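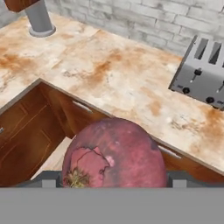

A beet in front of a kitchen worktop and toaster

The Pultitz by-election was decided by 231 votes, and within a day both main parties were telling us what it meant. One said it was a verdict on the government's trade policy. The other said it was a verdict on the candidate. I live in the ward next door and I don't think either of them asked many people.

What I heard on the doorsteps was mostly about the bus to Clulell and the surgery that shuts at midday. Trade came up when a farmer raised it, and the farmers had a fair point. Growers along the valley sell into a market where the rules on paperwork have changed 2 times since the last election, and each change was announced with very little warning. A small grower can't take on a clerk to deal with that. A large one already has a department.

Sumathi Salian, who came third, was the only candidate to put this in her leaflet. She wanted a fixed notice period of 200 days before any new border form came into use. It was a dull proposal and it got no coverage. I voted for someone else in the last council elections and would not call myself a supporter of hers, but I thought she was right, and I still do.

Ó Néill, the winner, has promised to "stand up for local producers". I would like to know what that involves. He sits on the government side, he will be whipped, and the next vote on the subject is due in November. If he votes for another set of changes with no notice attached, the promise was worth nothing. If he abstains, we will get a letter explaining how difficult it all was.

Parliament is good at arguing about whether we should have left, or stayed, or gone back in. It is poor at the work that comes after, which is mostly forms and dates. The packing shed at Gurkura has to fill in those forms whichever side won the argument.

He holds his first surgery next month — at the library, 10 in the morning. I intend to go and ask him about the notice period.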